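September 17, 2018

I promised to write about the grasp planner in Otik, so I will try. The old version looked for a mask of the object, took the long axis and closed the fingers across it. It is simple, and it works well when the object lies flat and has only one colour.
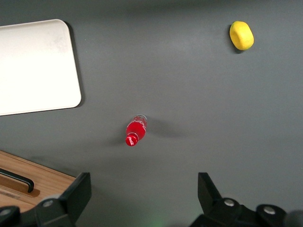

*Wrist view with the red Coca-Cola bottle between the open fingers.*

For a bottle on its side like this one, the planner must turn the wrist to follow the diagonal. Before, I took the angle from the mask together with the shadow, and the shadow pulled the result to the right. Now I remove the dark pixels first. I replayed 262 saved views, and the angle is much more stable.

A standing box is harder for me. From the wrist camera I get two faces, and the segmentation likes to cut them into two objects, above all when one face is printed and the other is pale.

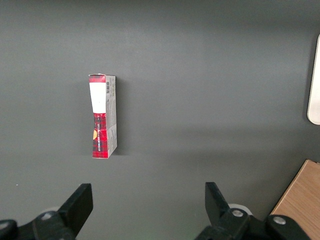 *Upright box, tartan print on the front and a pale side with the barcode.*

My present solution is to merge regions which share a long vertical edge. Bảo Vương thinks I should use the depth instead, and he is probably right, but our depth is noisy at this distance. The merge step is in the branch "nutdale", with 2 parameters to set. Please send me your bad cases.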